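Pesquisar no caderno
Buscar

2019-10-04 - caderno, pipeline de demonstrações

Ontem deixei o treino do Plekow a correr e hoje de manhã a curva estava linda, linda demais. Fui ver e o filtro de pose andava a deitar fora 136 segmentos sem avisar ninguém (o limiar de velocidade angular ainda era o de agosto!). Subi para 8 rad/s e voltaram quase todos. A Snædís Bech já tinha desconfiado disto na semana passada e eu não liguei - fica aqui escrito, ela tinha razão.

O que me preocupa mais agora é o transparente. Com a garrafa de plástico em cima da base redonda vermelha-escura, vê-se o fundo através dela e a máscara do Pulora agarra-se à tampa amarela e ao rótulo e esquece o resto.

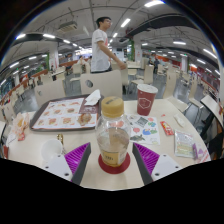 Experimentei alimentar a política só com a caixa envolvente em vez da máscara e, olha, piorou menos do que eu esperava! Falta ver com 15 episódios de validação separados, porque os que usei são todos do mesmo local e isso não prova nada.

Outra coisa: o Morin escreve os carimbos de tempo em milissegundos e o leitor espera segundos. Dividi por 1000 no carregador, à bruta, com um TODO ao lado. Perguntar à Snædís se prefere corrigir na gravação - eu preferia, mas parte os ficheiros antigos.

Amanhã: relançar o treino com o limiar novo e guardar a semente desta vez.

3 comentários · 2 partilhas

Entradas recentes
Lemska: calibração da lente, segunda tentativa
Morin: perda de pacotes no gravador
Plekow: notas sobre o horizonte de ações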